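Antal cell, walkaround checklist, 25th March

Job 647 on the Brutlow board. I do this one every 2 weeks and type my comments in as I go, so sorry for the rambling!

1. Base bolts and rail: OK
Put a wrench on every bolt, both arms. One on the left took a tiny nip up, the rest were solid.

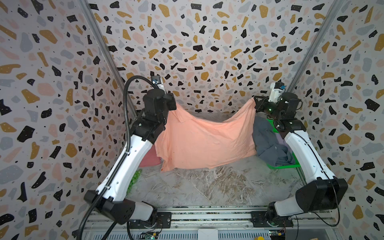
2. Cables: WATCH
Cable routing is still my pet worry on this cell. I like to check it with both arms up and a cloth held between the grippers, because that's when the left arm's thick corrugated cable has to make its big loop down the outside. Feel along it for flat spots (none today) and look hard at the bit by the lower joint. The thin one on the right arm is fine, but I'd love a proper clip from Solside.

3. Wrist cameras and indicator light: OK
Wiped both lenses, dry cloth only please. Wiggled the mounts, no play.

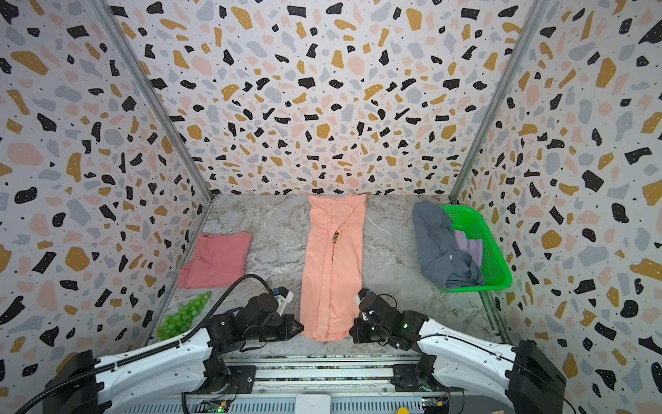 Both grippers down by the end of the peach garment, green light on at the right.

4. Boards under the rail: OK, dusty
Blew the lint out with the little hand pump. Clothes shed like crazy, so don't skip this even if it looks clean from where you're standing. Connectors pushed home.

5. Gripper fingers: OK
Power off, then run a thumbnail down the inside faces. You're feeling for nicks that could snag a thread.
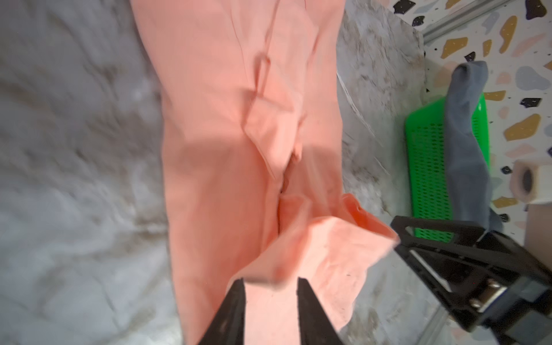
If you do find one, swap the pair and write it on the sheet. Don't file it down, I tried that once and made it worse! Spares are in drawer 9, behind the Stiltetti grease.

6. E-stop: OK
Pressed it 3 times, reset fine each time.

Still open: the cable clip.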